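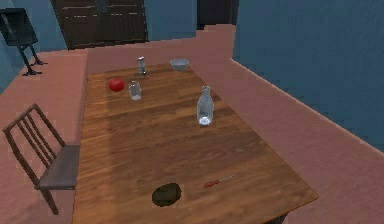
When does the Riltwood night bus start running? The first bus leaves Fontana Square at 11:40 p.m. on the last Friday in March.

FOR IMMEDIATE RELEASE

Brirnurar Transit adds late bus between Fontana and Riltwood

RILTWOOD – Late riders get a bus home this spring. Brirnurar Transit will run Route 35 overnight on weekends, Fontana Square to Riltwood depot, by way of Idach Hospital and the east side apartments. Last daytime bus currently leaves at 9:15 p.m. After that, a cab or a long walk.

The route follows a rider survey held over the winter. 774 replies came in, 458 of them from people who work evening or night shifts. Most asked for the same thing: one bus after the restaurants close, one after the hospital shift change. Both are in the new timetable.

"We had line cooks, nurses, a guy who cleans the ice rink," said Zsófia Nyitrai, service planning manager at Brirnurar Transit. "They all wrote about the same gap. I've got a drawer full of the paper forms, some of them with maps drawn on the back."

Buses leave Fontana Square at 11:40 p.m., 12:50 a.m. and 2:10 a.m. Return trips from Riltwood at 12:15 a.m., 1:25 a.m. and 2:45 a.m. Regular fares. Day passes good until the last bus of the night, even past midnight. Monthly passes work as usual.

Stops at Mill Road and the library will not be served overnight. Road work on Mill Road, and the library turnaround is to tight for the longer buses. Riders can use the Chapel Street stop, which has new lighting and a bench.

Between the bigger stops, riders may ask the driver to let them off anywhere along the route where it is safe to pull over. Ask one stop ahead please. Front door only.

Manuela Santoro, night supervisor at Idach Hospital, sat in on the timetable meetings. "The first draft had the bus going by at five to one. Our people clock out at one," she said. "They moved it. Now it gets here at 1:10."

The overnight service is a trial and runs through the end of September. Ridership will be posted montly on the Brirnurar Transit website.

Printed timetables – 400 copies to start – at the Fontana Square ticket window and the hospital front desk. More on request.

Media contact: Zsófia Nyitrai, Brirnurar Transit, service planning office, weekdays 9 a.m. to 4 p.m.

###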